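Workshop Guidance: Keeping Costs Down When Orders Slow

Small manufacturers supplied by Norum are advised to review their workshop routines when export demand weakens. Stock that sits unsold ties up cash, and careful housekeeping can release part of it.

Count raw materials on the first working day of each month and record the value at the price paid. Items not used since November should be listed separately and offered back to the supplier where the contract allows.
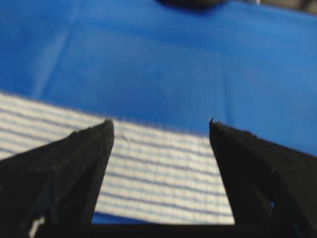 Invoices in foreign currency should be checked against the bank's rate on the day of payment. Keep euro and dollar receipts in separate folders. Small orders may be grouped into 2 shipments a month to reduce carriage charges.

Switch off compressors at the wall overnight and inspect hoses for leaks weekly.

Questions may be sent in writing to Edgardo Lacson, Supplier Services.

Last reviewed: Monday, May 8, 2023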